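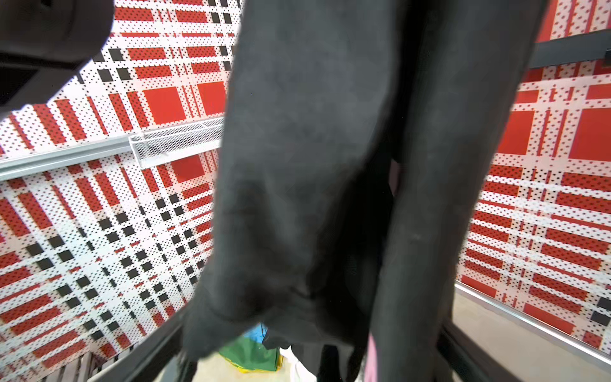 Figure 3. View from the wrist camera of the Tustent kit, with a dark garment hanging beside the gripper.

4.2 Garment handling

The Tustent kit is sold by Tondano as an add-on for existing arms and comes with a gripper, a wrist camera and a license for the Nadar grasp planner. We tested it as delivered, with the default settings, on 700 picks of mixed clothing. Each pick was limited to 30 seconds.

Soft garments such as the one in Figure 3 were the hardest for the planner. A dark fabric gives the camera few edges to work with, and the patterned walls on both sides give it a great many. In our logs the planner often placed its first grasp point on the wall pattern and needed a second try. Lowering the contrast setting helped – the manual does not mention this – but it also made small, pale items harder to find.

Garments that hang in a long column were also split into 2 objects at times. The vendor's Fistmont update, released in November, is meant to fix this. We did not have it during the tests and report results for the earlier version only.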